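Notes for the Utville talk — demonstration by hand vs. remote control

Slot is 20 min plus questions. Water on the lectern. Do NOT start with the history stuff, went over last time.

OPENING
Say hi, say where I work (Figueiredo, the manipulation side). Straight into the claim: the way you show a robot a task decides what it can learn, before anyone picks a model. Pause there. Let them disagree a bit.

Quick hands-up: who has driven an arm with a leader arm or a headset? Who has used a handheld gripper? Expect more of the first. If it's even, skip the next bit and go to part 2.

PART 1 — REMOTE CONTROL
What's good. The operator sees what the arm can and can't reach. Joint limits are real, you feel them (or hit them). Every demo you save is one the robot has already done once with its own body. No guesswork later.

What's bad. Slow. People get tired, wrists first. You need the arm, in the room, powered, with somebody near the stop button. So all the data ends up coming from the same two benches. We had 500 towel demos at Umau and every one of them had the same table in it. Policy fell apart when we changed the tablecloth. Tell the tablecloth story SHORT.

Also lag. Even a little lag and operators start doing move-wait-move-wait. The policy copies the waiting. It'll sit there over a sock like it's thinking. (Usually gets a laugh, don't wait for it)

PART 2 — BY HAND
Take the arm away, keep the gripper. Person holds it, squeezes, does the chore. Same fingers as the robot, same kind of view as the wrist camera. You can take it into a bedroom, a hallway, a kitchen with bad lighting.

Clothes are where this pays off most for us. Soft stuff bunches up different every single time, and you want all those beds and blankets and windows behind it, the mess. Zippers especially. People go for the zipper line without thinking about it, it's a stiff bit in a floppy thing so it makes a decent handle.
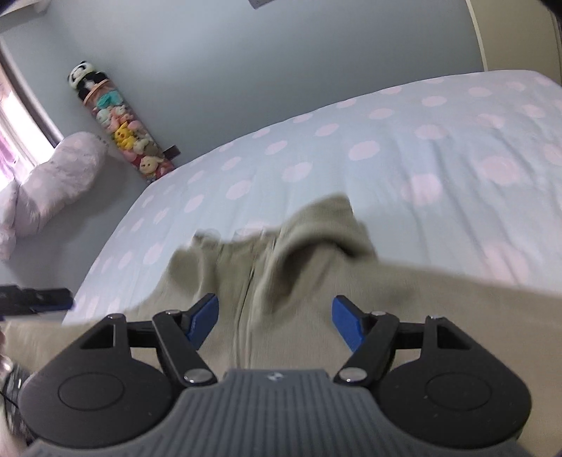

Speed matters here too. In one season with the handheld units, Mostel project, we logged 2,989 episodes. The remote rig over the same months gave us 1,000, and that was with the better operators. Say the numbers slowly, they always ask me to repeat them.

Now the catch — don't skip this, last time I skipped it and got it in the Q&A anyway. A human arm does things the robot arm can't. Someone reaches across, twists past where the robot wrist stops, flicks the fabric fast. Nice demo, useless demo. We threw out 66 in the first batch for reach alone. So now:
— replay every path against the arm model before it goes in the set
— tell people to slow down on the lift, then tell them again
— no passing the garment to a bare hand halfway thru
— if tracking drops, scrap the take, don't patch it

And no force feedback worth the name in our setup. You feel the cloth thru the handle, but the recording doesn't have what you felt. Somebody will bring up tactile pads. Answer: yes, we want them, no, not ready.

PART 3 — WHAT WE DO NOW
Both. Handheld for variety, remote for the last stretch on the real arm. Handheld set first, train, run it, see where it fails, then teleop only on the failures. Teleop demos are mostly recoveries now — dropped a sleeve, grabbed two layers, that type of thing. Operators like it better as well, less boring.

Mixing ratio: I don't have a good answer. We tried a few. Say so plainly and move on, don't ramble about the sweep.

Mention folding is still hard. Picking up off a bed, fine. Spreading flat, so-so. Folding anything with a hood, no.

IF SHORT ON TIME
Cut the lag bit and the mixing ratio. Keep the 66 and the replay check.

LIKELY QUESTIONS
How long to train a new person? One afternoon for handheld. Teleop more like a couple weeks untill they're smooth.
Two hands? Yes, two units, one in each hand. Syncing clocks is the annoying part, offer to talk after.
Privacy in homes? Consent form, people can pull their takes any time up to May. Screens and mail put away first.
Is the data public? Not yet. Don't promise a date!!

Last slide is contact info, leave it up while they ask stuff. Get the clicker back to the front desk.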